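Bumgate Toy Kitchen Set

Version notes, kept by Ebbe Lunde

Toy food and household bits on a black table, 2,313 pictures in all. The name says kitchen, which oversells it. Expect a basket, a tray, a plate and a banana that turns up a lot.

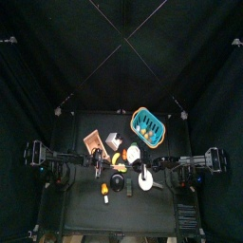

Labels follow the Cudunon list, and I don't fully trust them. "Fruit" and "vegetable" get mixed up - I rechecked 500 and gave up arguing over squash. 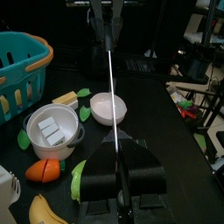 Pot with three white blocks, bowl, green leaves.

Containers are labelled by shape. Whether that helps anyone sort a real cupboard is doubtful. 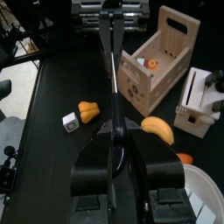
Wooden crate, squash and banana.

Known faults: some 20 labels missing. Fixes to Ebbe.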